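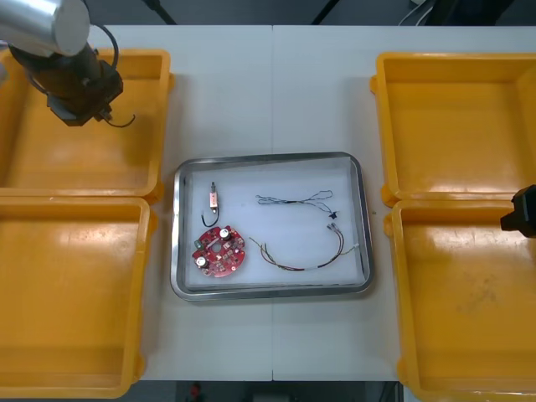 From: Kane Partington
To: Kallwood Seed Growers list
Date: Feb 21, 2026
Subject: Re: [kallwood-seed] Germination on the 2023 beans, and sorting

Oldřich Doležal wrote:

> I got through the last of the older pole beans this week. The Brannigan
> is fine. Trollier is poor, and I would like to know if other people see
> the same before we put it in the packets. I used damp paper towels in a
> bag on top of the refrigerator, ten beans to a towel.
>
> Second question. When we split up the returned seed last year we had
> pods, good beans and rejects all going back and forth on one table and
> some of it got mixed. Is there a better way to do it? I also don't know
> what we decided about splits. Some people were throwing them out and
> some were leaving them in.
>
> Third, does anyone have the notes on moisture? I remember a hammer test
> but not the details.

Oldřich, thanks for doing these. I'll take them in order.

Trollier first. I had a poor result too, from a different jar, so I don't think it is your towels. Mine were grown in the low field the year it rained through harvest, and a good many of the pods were pulled while still leathery and finished indoors. That will do it. Before we drop the lot I would run it again with more seed, 4 towels of ten, and leave it two days longer than you did. The top of a refrigerator is warmer than people think on some models and not warm at all on others. Put a thermometer in the bag with the towels if you have one. Beans want it in the mid 70s. Below 65 they sit there and rot, and it looks like dead seed.

If it still comes in under 70 percent, I would keep it out of the packets and grow it out this summer ourselves. Sow it thick and save from whatever comes up. I have room for two rows at the north end. We only have the one source for Trollier, as far as I know, so please don't anyone compost their jar yet.

On sorting. What works for me is a fixed place for everything and one variety on the table at a time. Unsorted seed goes in a shallow tray in the middle. Bins go on both sides of it: keepers, splits, stained or moldy, and trash. Use open bins with low sides so you aren't lifting your wrist over a wall for every bean. I like a light colored bin for dark beans and the other way around for white ones. A metal tray is good for the middle because you can hear a pebble in it.

Wipe everything out between varieties. One bean stuck in a corner is how we got the purple ones in the Sesturik.

Label the bins as well as the table. A strip of masking tape on the end is enough. If you stop for lunch, put a slip of paper with the variety name in each bin, under the seed where it can't blow off.

Splits: what we agreed on was that a hairline crack in the seed coat stays in if the seed is for our own planting, and comes out if it is going in a packet. A bean that has come apart into halves is always out. Those can be eaten, unless they were in with moldy ones. I should have put this in writing at the time. If anybody remembers it another way, say so on the list.

Stained beans are harder. Brown freckling on a white bean from a wet fall is mostly cosmetic, and I have had good stands from seed that looked awful. Sunken spots with a dark rim are a different matter. Those could be anthracnose and they should go in the trash, in a closed bag, well away from the compost.

Moisture: lay a bean on concrete and hit it with a hammer. If it shatters it is dry enough to freeze. If it mashes or dents, it needs more time. Try five or six from different parts of the jar. For drying I spread them one layer deep on a screen with a small fan going across, no heat, and turn them by hand every day. Two weeks is usually plenty in February with the furnace running. In August it can take a month. After they pass, two days in the freezer in a sealed jar takes care of weevils. Let the jar come up to room temperature before you open it or the beans will sweat.

Packets: I have 257 coin envelopes left from the last order, and we need 128 for the beans if we go with one packet of each per member. That leaves enough for the peas and the lettuce. We won't need to order again until the tomatoes. Thirty beans to a packet for the pole types, forty for bush.

I can bring my trays and bins to the next sorting day if someone else has a scale that reads to a tenth of a gram. Mine has stopped holding its zero.

Does anyone still have Sesturik seed from before the mixup? Even a spoonful would help. Reply to me or to the list, either is fine.

Kane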